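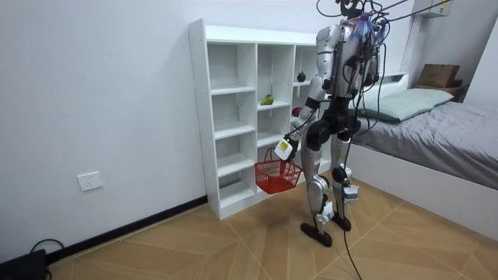 小卧室收纳与清洁:一些实用做法

卧室面积小,东西又多,收拾起来最容易卡在两个地方:一是不知道从哪里下手,二是收好以后过不了几天又乱。下面这些办法按区域来写,用得上哪条就看哪条,不必从头做到尾。

一、先清再收

动手之前准备三个袋子或纸箱:留下的、送人的、扔掉的。从一个抽屉或一格架子开始,做完一处再做下一处。整间屋子的东西一次全倒在床上,到晚上多半睡不了觉。

衣服按季节看。去年整个冬天没穿过的外套,今年大概也不会穿。可以在每年十二月把冬衣全部反向挂,衣架钩口朝外,穿过一次就正过来,开春时还反着的就拿出来处理。

说明书、发票和保修卡不要散放在卧室。用一个文件袋装在一起,保修期过了的直接扔。说明书大多能在网上找到电子版,纸的可以不留。

二、开放式格子架

开放式格子架取放方便,缺点是落灰,也容易显得乱。

重的东西放最下面一排,书、工具箱、成摞的床单都算。上面放轻的。架子高过腰的,要用配套的五金件固定在墙上,家里有小孩的不论高矮都固定。石膏板墙要用专门的膨胀螺丝,普通木螺丝吃不住力。

格子不要全塞满。留两三格空着,临时有东西进来就有地方放,不至于堆到椅子上。

零碎东西用盒子装。买盒子之前量格子的内宽、内高和内深,三个数都要量,盒子每边留出一指宽的余量,不然抽不出来。布盒便宜,但装重物会塌;硬塑料盒结实,可以水洗。我家用的是Bokine的带盖布盒,盖子基本没用上,再买的话会选不带盖的。

贴标签贴在盒子正面右下角,拿的时候手不会蹭到。用纸胶带写就行,换内容时撕掉重贴。

白色板材的架子擦灰用微湿的软布,擦完再用干布过一遍。板材接缝和封边的地方怕水,水渗进去会鼓起来,鼓了就没法复原。圆珠笔印可以用棉签蘸一点酒精轻擦,先在背面试一下会不会掉色。不要用钢丝球,也不要用带磨砂颗粒的清洁膏。

三、床下和门后

床下适合放换季被子和不常用的鞋。选带轮的扁箱,买前量床板到地面的净高,要扣掉横梁。床下灰多,箱子要有盖。放被子之前先晒透,凉了以后再装,热的时候装进去容易返潮。

真空压缩袋适合棉被和化纤被。羽绒被不建议长期压缩,压久了回弹会变差。一定要压的话,抽到一半就停。

门后挂钩别挂太多。门挂重了合页会松,关门时也会撞。门后只挂睡衣、浴袍和第二天要穿的那一套。

四、木纹砖地面

木纹砖看着像木地板,打理方法按瓷砖来。平时用吸尘器或干拖把,隔几天湿拖一次。先吸再拖,顺序反了,头发和灰会糊在砖缝里。

拖地的水里清洁剂少放。放多了地面发黏,走两天就是一层灰印。如果已经发黏,用清水拖两遍,再用一小杯白醋兑一桶温水拖一遍。天然石材不能用醋,普通釉面砖可以。

砖缝发黑,先用旧牙刷蘸小苏打糊刷,放十分钟再用湿布擦掉。刷完还黑的,可能是填缝料本身旧了,清洁剂解决不了,要铲掉重填。填缝之前砖缝必须干透,夏天晾一晚,冬天多晾一天。

木纹砖表面有凹凸纹路,拖的时候顺着纹路走。横着拖,脏水会留在纹路里。

椅子脚和床脚贴毛毡垫。毛毡垫会粘头发,半年换一次。自粘的用久了会跑胶,残胶用吹风机吹热,再拿塑料刮片推掉。我用过Wilton的厚款和一种没牌子的薄款,厚的耐用一些,薄的在砖地上磨得很快。

五、电线

卧室里的线大多集中在床头和书桌两处,分开处理。

先把所有插头拔下来,理清每根线是什么设备的,在靠近插头的一端贴标签。找不到对应设备的线单独放一个袋子,过几个月没用上就处理掉。

线太长的不要紧紧绕成小圈,松松地绕成8字,用魔术贴扎带捆住。塑料扎带勒得紧,剪的时候也容易伤到外皮,固定不动的线才用它。通着大功率电器的线不能盘着用,会发热。

沿墙走的线用线槽。贴线槽之前用酒精把墙面或踢脚线擦一遍,干了再贴,按住半分钟。线槽里别塞满,塞到七八成,以后加线还有空间。

地上的线不要压在地毯下面,踩久了外皮会破,破了又看不见。实在要横过走道,用地面专用的扁线槽。

插线板离地放,固定在桌板背面或者床头柜侧面。拖地的水不会碰到,扫地时也不用搬来搬去。一个插线板不要再接另一个插线板。电暖器、吹风机直接插墙上的插座。

外皮发硬、开裂或者插头发黄的线,整根换掉,不要用胶布缠一缠接着用。

六、气味和潮气

小房间门窗常关,容易有闷味。早上起床先把被子掀开,散半个钟头再叠。开窗时把衣柜门也打开。

柜子里放除湿盒,盒里的水到线就倒,别等满。除湿盒放在柜底,不要挂在浅色衣服旁边,漏出来的水会留印子。Sqalli的挂式除湿袋也用过,吸得快,但袋子底部接口不太牢,后来换回了盒装。

樟脑丸和香片不要混放,味道混在一起很难散。毛料衣服用雪松木块,木块没味了,用砂纸轻轻打磨一层就能接着用。

墙角出现霉点,先戴手套,用稀释的漂白水点涂,开窗,过一会儿用清水擦净。漂白水不要和洁厕剂、白醋同用,会产生有毒气体。同一个位置反复发霉,要查外墙有没有渗水,光擦没有用。

七、日常保持

每天睡前用十分钟归位,只归位,不做清洁。椅子上的衣服挂起来或扔进脏衣篓,杯子拿回厨房,桌面清到能放下一本打开的书。

每周换一次枕套,两周换一次床单。换床单那天顺便吸床底。

每月擦一次灯罩、开关面板和门把手。开关面板用拧干的布擦,不要对着喷水。

进一件出一件。买了新鞋,旧鞋里挑一双出去。架子的空格数可以当作上限,空格没了就先不买。

换季时把床垫掉个头。能翻面的床垫顺便翻一次,单面的只转不翻。床垫上有汗渍,撒一层小苏打,放几个小时,再用吸尘器吸干净。

7月2日补充:有读者问格子架的背面要不要装背板。靠墙放的不用装,当隔断用的可以装一块薄板,从背面用小钉固定,架子会稳一些。Clellusa有一款可以直接卡进去的背板,不用钉,尺寸只有一种,买之前量好自家格子。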